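Textile Care and Finishing
Handout 7: Moisture regain and conditioning
Instructor: Annelore Janssen

Regain is the mass of water in a sample divided by the oven-dry mass of the fiber, stated as a percent. Moisture content uses the same water mass but divides by the total mass. The two are often mixed up in older mill records, so check which one a table gives before copying a value from it.

R = 100 (W - D) / D
M = 100 (W - D) / W

W is mass as received, D is oven-dry mass.

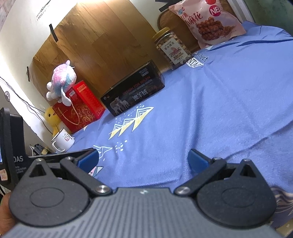 Cotton takes up far more water from room air than polyester does. The water sits mostly in the amorphous regions of the fiber, where hydroxyl groups are open to it. Mercerized cotton has a higher regain than untreated cotton at the same humidity.

Worked case. A cotton sample has an oven-dry mass of 928 g and a regain of 7 percent.
W = 928 x 1.07 = 992.96 g
M = 100 x 64.96 / 992.96 = 6.54 percent

Hysteresis. At a given relative humidity, a sample that reached equilibrium by drying holds more water than one that reached it by wetting. For this reason samples are brought to equilibrium from the dry side. Drying a sample at 80 percent humidity down to the test condition will give a high reading.

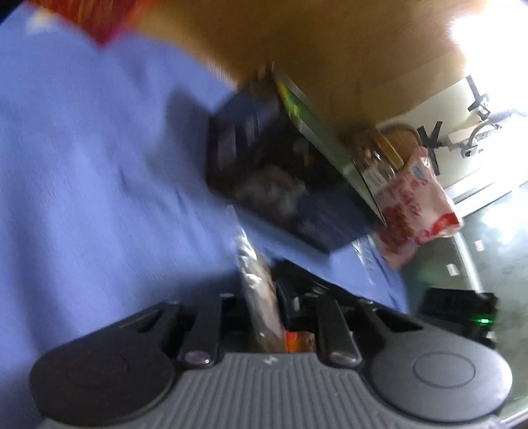 Rate. A loose single layer reaches equilibrium much sooner than a folded stack. Weigh every 30 minutes until two readings in a row agree within the tolerance on the lab sheet. Record the balance number with each reading.

Reading: Oyelaran and Bako, course notes, section on sorption curves. Skip the derivation at the end.

Problems 1 to 4 are due in January, before the first lab. Hand them to Ladi Adeyemi.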